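The Last Lunch Counter in Skornden

The counter at Kalora opens at 6 a.m., and by half past the stools are taken. It sits on the corner across from the old feed store in Skornden, a town where most people now drive 31 miles to Hammont for work and eat on the way.

That drive changed how the place does business. In the years when the mill was running, customers stayed for lunch and paid at the end of the week. Today over 40 percent of sales leave through the side window, most of it soup, rice pudding and coffee.

The menu is still short. Bean soup is on every day, chicken and barley on Saturday only. A bowl comes with two slices of bread and costs the same at the window as it does inside, a point the owners argued over for most of a winter. 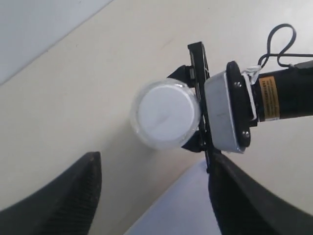
Prices went up once last year, by 30 cents on the soup. Regulars complained for a week and kept coming. The bigger worry is the building, which has a flat roof and a boiler older than most of the staff. The landlord, Ogunleye Properties, has offered a new lease but wants the tenants to cover repairs.

Other towns along the road have already lost their counters. One became a phone store, another a parking lot. In Skornden the owners have 90 days to answer, and they have started asking customers what they would miss. So far the bread is ahead of the soup.

The window closes at 2 p.m. - earlier if the pudding runs out.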